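Radek Kadlec arrives at the sports hall in Brundgate before the players do, and he wants to speak in the small kitchen next to the locker room, where there is coffee. He is in his second season as coach of the Drevden women's basketball team. In May he signed for 2 more years, and it surprised many people, also in his own family.

"My wife asked me if I read the standings before I signed," he says. "I told her yes, I read them. We were tenth. I know what tenth is."

The season did not start well. Drevden lost five of the first six games, and the one against Koubek was lost by 31 at home. Kadlec does not like to speak about that evening, but when I ask him he answers.

"We had 11 turnovers in the first quarter. In one quarter! Koubek pressed us full court and we had a guard who is 18 years old and a guard who came back from a knee operation. I should have called time-out earlier. I waited because I wanted to see if they solve it alone. This was my mistake and I said it to them in the locker room."

After Koubek he changed the starting five and he also changed the practice. The team now plays a lot of three against three on half of the court, with only eight seconds for each attack. The players complained in the first weeks that it was too fast and that they did not learn any plays.

"They were right, they did not learn plays," Kadlec says. "We have four plays. Last year we had maybe twenty and in the game we used three of them. I prefer that they know how to pass when somebody is holding their arm."

Since then Drevden has won seven of ten. The win which everybody in town still mentions is the one in Vastia, where the team was behind by 14 at halftime and came back to win 68-65. There were 200 people from Drevden in the stands, most of them came by bus.

"I did not say anything special at halftime, I am sorry for the people who hope for a speech. I said that we take bad shots from the corner and that their center has three fouls. Then I drank water."
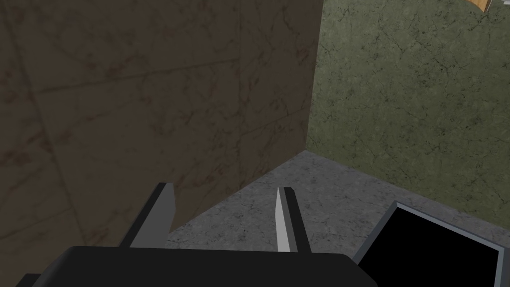
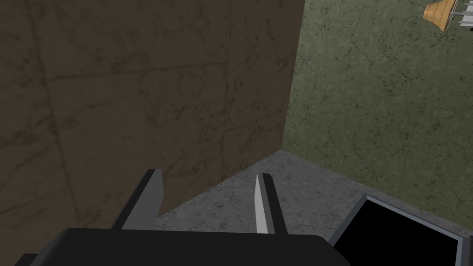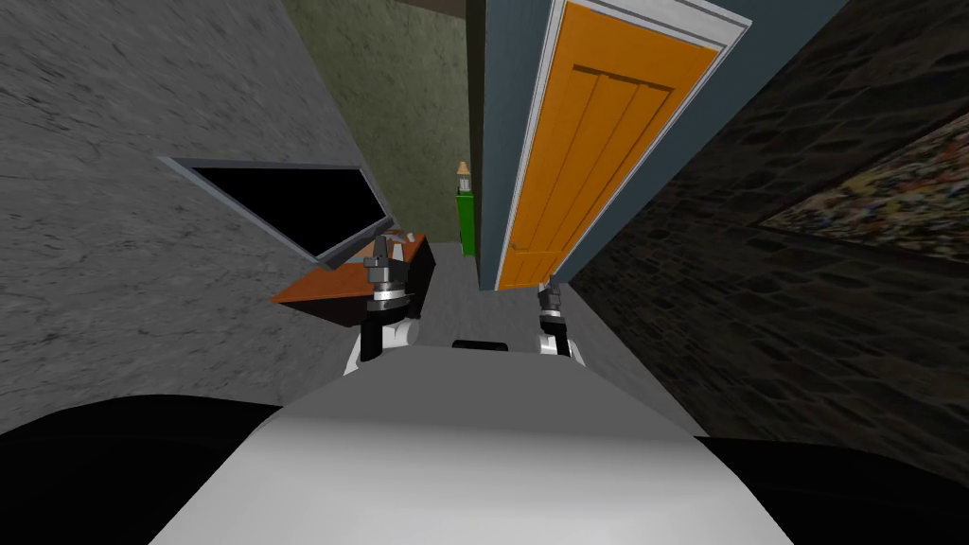 The home crowd

For the last home game the hall counted 1,266 spectators, which is the best number for the women's team since it came up to this league. Kadlec has noticed the difference mostly in the defense.

"When it is loud, they talk to each other more, because they have to shout anyway. Before, I could hear my own shoes. A player makes a good block and there is silence, it is a strange feeling for her."

He grew up in a town where the basketball club shared its court with handball, and he played point guard until he was 29. He describes himself as a slow player with a good left hand. His first coach was Valentin Marti, and the two men still call each other after most games.

"He sees everything on the stream and then he tells me my substitutions were late," Kadlec says. "He is usually right about this."

I called Marti the next morning. He laughed when I repeated the sentence.

"Radek was the kind of player who asked me why," Marti said. "Why do we go over the screen, why not under. Every practice. I was sometimes tired of him. But when he told me he wants to coach, I gave him my notebooks the same week."

What comes next

Drevden has four games left in the regular season and sits in sixth place. The first eight teams go to the playoffs. The second game with Koubek is the last one on the schedule, this time away, and it could decide who finishes fifth.

Kadlec says he has not prepared anything for it yet. He is more worried about rebounding, where his team is still among the weakest in the league, and about his starting center, who has missed a week of practice with a sore back.

"If she plays 20 minutes I am happy. If she plays ten, we must be smaller and run more. We tried it two times and one time it was good."

At 5:30 the first players come in and one of them asks if there is any coffee left. Kadlec gives her his cup and goes to look for the balls.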